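Stondus Orange Box and Canister Set

One open box and one small round canister, both orange on the outside and white on the inside or at the rim. We have tried to find more to say about the color and have decided you either want an orange box or you don't.

The box is meant for fruit, though it has no opinion on the subject. Mandarins suit it, and cherry tomatoes go in wherever there's a gap.

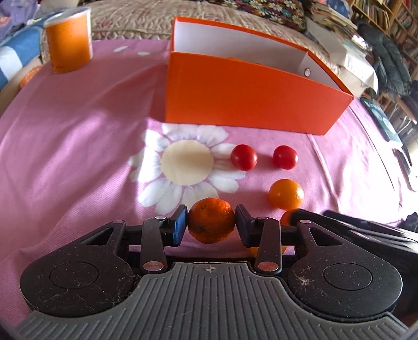

Every order ships from our Erkix warehouse by Friday if you get it in before noon. The box comes folded flat and takes 5 minutes to put up, or 15 if you start with the back panel, as most of us did.

What to put in it

Oranges, kumquats, a pear if you own one. Small citrus gets along fine in a pile. Put the pear in last – it bruises, and it will let you know. The canister takes the little things that would otherwise roll under the bed. 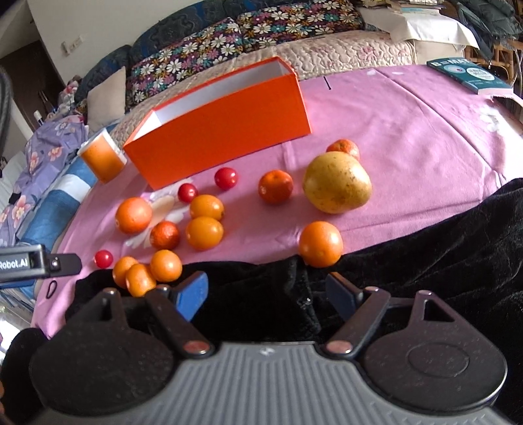 Care

Wipe the white parts with a damp cloth. Do not put either piece in the dishwasher. The orange forgives a lot, the white forgives nothing, and tomato juice should be dealt with the same day.
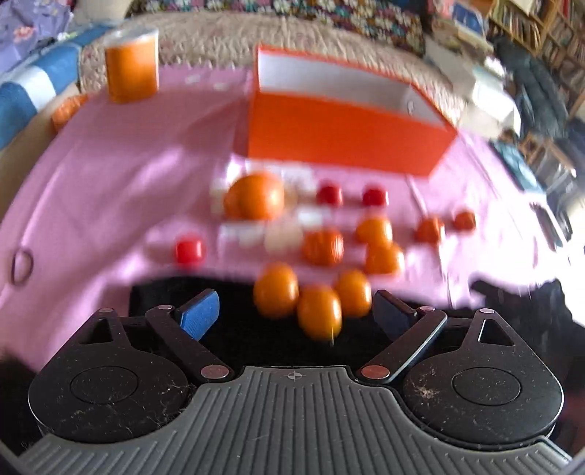 Returns and spares

Send it back within 90 days, unused, with the Bolla packing slip. Spare canisters are sold singly. Shops ordering 100 or more should write to the Jafarzadeh trade desk, which answers faster than we do.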